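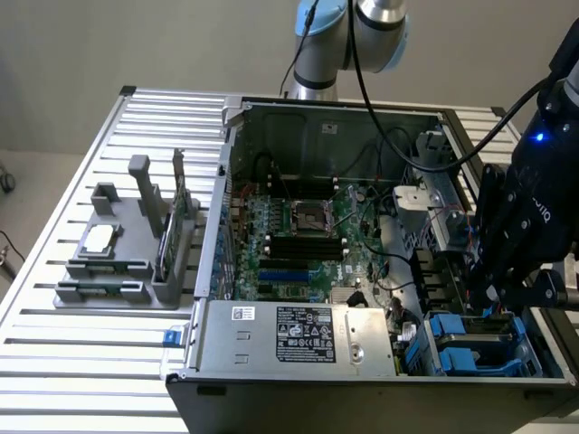

Photo: Kanchan Kandpal

Old desktop shuts off by itself after 40 minutes, worth fixing?

Posted by kkandpal in Home Office & Small Business

I run the office side of a small upholstery shop and we keep our customer records on an old desktop tower. It runs a program called Jimatar that the previous owner bought, and the company behind it no longer answers email. Since November the computer has been turning itself off. It used to happen once in a while. Now it gets to 40 minutes, sometimes less, and goes black with no warning and no error message. If I turn it right back on it may last 8 minutes.

A shop in town, Clemell, quoted me $300 to "go through it" and said they could not promise anything. A newer refurbished machine would cost less than that, but I don't know if Jimatar will move over. There are 723 customers in it, with fabric choices and measurements going back years, and I don't have the install disc.

Two things I would like to know. Is $300 reasonable? And if I give up on the computer, how do I get the records out?

3 replies

Mawuli Zakaria
Get the records out before you spend anything on repairs. A computer that powers off in the middle of saving a file can damage the file, and you have been doing that for a while now.

Leave it off overnight so it starts cold. Have a USB drive ready. Turn it on, don't open the program, and copy the whole Jimatar folder plus everything under Documents. If it shuts off partway, let it sit for an hour and continue where you left off. When you have a copy, open the program and look under File or Tools for Export or Reports. Most programs of that age will save a customer list as a CSV or a text file, and any spreadsheet can open that. Check that the measurements come out too. Sometimes the export only includes names and addresses, and the rest has to be saved as a separate report.

If it won't stay on long enough, the hard drive can be taken out and read on another computer with a USB adapter. Make sure the adapter matches the drive connector. Any shop can do this too, and it should be a much smaller job than $300.

On the shutdowns, running for less time after a short rest sounds like heat. Dust in the processor cooler, dried-out thermal paste or a fan that has quit would all do it. The power supply is the next suspect. Unplug it from the wall, take off the side panel and look for dust first. Cleaning costs you a can of air. I would not pay $300 for that computer unless the price included a new power supply and a written list of the work.

owusu_repair
Buy a new one. Old towers are not worth it.

rarska22
Agree with Mawuli about copying first. We had a similar program at my dad's tile store and the export left out the notes field. We ended up printing every customer to PDF, which took most of a Tuesday, but the PDFs are searchable and we still use them.

Also write down the license key if the program shows one under Help > About. You may be able to run it on the newer computer just by copying the folder. Ours worked that way, except for printing.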